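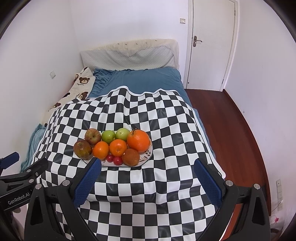 Fruta en el dormitorio: conservación sin frigorífico en habitaciones de estudiantes
Memoria del proyecto de segundo curso
Autores: Areti Psarras, Dennis Masanja y Haoran Bai
Tutor: Nektarios Andreadis

Última actualización: domingo, 29 de julio de 2018

1. Planteamiento

En la residencia Wutlow las habitaciones no tienen frigorífico. La cocina común cierra por la noche y muchos residentes guardan la fruta en su cuarto, en un plato o en la bolsa de la compra. El trabajo parte de una pregunta práctica: qué frutas conviene dejar juntas en una habitación pequeña y cuáles es mejor separar.

La idea salió de una encuesta que hicimos en mayo. Repartimos 300 cuestionarios en los dos edificios de la residencia. La respuesta más repetida fue que la fruta se tira porque se olvida, y la segunda, que se estropea antes de lo esperado.

2. Material

Compramos la fruta suelta en la tienda Salameh: manzanas, mandarinas, naranjas y tomates cherry. Incluimos el tomate entre las frutas porque los encuestados lo guardan con ellas. El presupuesto era de 40 euros y no lo superamos.

No usamos recipientes especiales. Queríamos condiciones parecidas a las de un cuarto normal, así que trabajamos con platos llanos, a temperatura ambiente y sin tapar. Las piezas se pesaron con una balanza de cocina al principio y al final. El peso inicial de todo el lote de mandarinas fue de 1,009 kg.

3. Procedimiento

El seguimiento duró 6 días. Cada mañana revisamos la piel, la firmeza y el olor de cada pieza y lo apuntamos en una hoja. Para la firmeza bastaba una presión ligera con el pulgar, siempre en el mismo punto - marcar la piel con rotulador no funcionó, porque en las manzanas se borraba.

Formamos un grupo mixto, con manzanas y cítricos en el mismo plato, y otro en el que las manzanas estaban aparte. La manzana desprende etileno, un gas que acelera la maduración de otras frutas. Los cítricos son menos sensibles a él, y eso nos permitía comparar su comportamiento con el de los tomates.

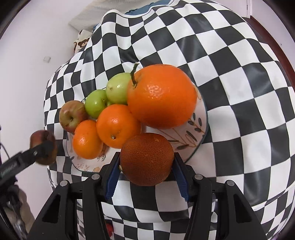 El sitio del plato también importa. En un cuarto de residencia casi no hay superficies libres y la fruta acaba en el escritorio, en el alféizar o encima de la cama. Para las revisiones extendíamos una tela y colocábamos las piezas sin apilarlas. En las notas distinguimos entre las que se tocaban y las que no, pues el moho suele pasar por contacto.

4. Resultados

Las naranjas y las mandarinas llegaron al final sin cambios apreciables en la firmeza. Perdieron algo de peso y la piel de las mandarinas pequeñas quedó más seca. Los tomates del grupo mixto se ablandaron antes que los separados. En las manzanas no encontramos diferencias entre los dos grupos.

5. Limitaciones

La muestra es pequeña y la firmeza se valoró a mano. Además, el segundo día cambiamos de persona y los apuntes de Dennis son más severos que los de Areti. No controlamos la humedad.

6. Recomendaciones para los residentes

Guardar los tomates lejos de las manzanas. Poner a la vista lo que haya que comer primero. No dejar el plato sobre el radiador ni al sol de la ventana. Retirar enseguida cualquier pieza con moho y limpiar el plato antes de volver a usarlo.

Las hojas de registro y el cuestionario están en la carpeta del grupo, en la secretaría del departamento.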